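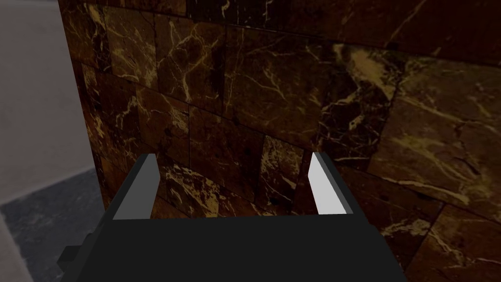

Do small businesses need to publish a blog post every week to show up in search?

Most of them would do better with a dozen good pages and a phone number that works.

I have been writing copy for local firms long enough to have sold the weekly post myself, so take this as a partial confession. The pitch goes that search engines reward "freshness," that a quiet site is a dying site, and that the cure is a content calendar. The cure comes with a monthly invoice. I have yet to see an agency recommend a calendar with fewer slots in it.

Take Ramness, a plumbing supply shop I did some work for. When I came in, the site had 964 posts. Somebody had been paid to write "Five Reasons to Love Your Faucet" and then, a year later, "Why You'll Love Your New Faucet." I went through the traffic logs with Leopoldo Rosales, who runs the counter and had never read a single one. Over the month of April, 37 of those posts had any visitors at all. The page people wanted was the one with the opening hours, and it was wrong.
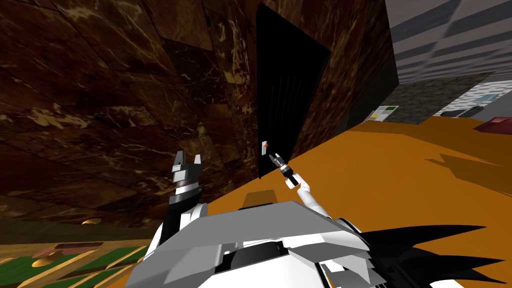 Approaching the switch plate beside the black door.

The agency's answer, when Leopoldo asked, was that the posts were "building authority." Maybe so. It is a hard claim to test, and I notice that the claims hardest to test tend to be the ones printed in the largest type on the proposal. Ask what would count as failure and by when. If the reply is that these things take time, ask how much time, and get it in an email. 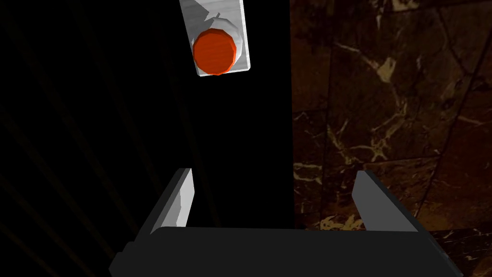 Fingers apart, nothing in the grip.

Natalia Ochoa, who used to manage accounts at Grarkamora, disagrees with me on this and has for years. She says regular posting keeps clients paying attention to their own sites, and that a neglected site goes stale in ways the owner never sees. I'll give her half of that. Stale pages are a real problem. But a new post about faucets doesn't fix an old page about hours, and the budget for one usually eats the budget for the other.

We cut Ramness down to some 600 pages, then cut again. Calls from the site went up a little. I can't prove the cutting did it, and I'd be suspicious of anyone who said they could. What I can say is that the invoice got smaller and the sky stayed where it was.

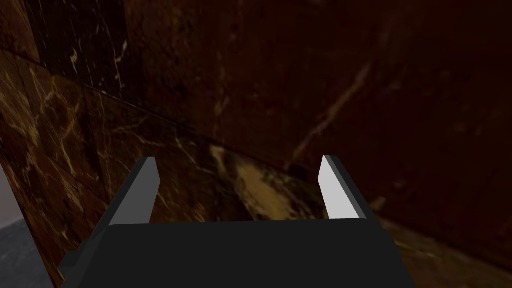

What should an owner do with old posts that get no visitors?

Read them first, keep whatever answers something customers ask at the counter, and delete the rest or fold it into a better page.

Last updated: April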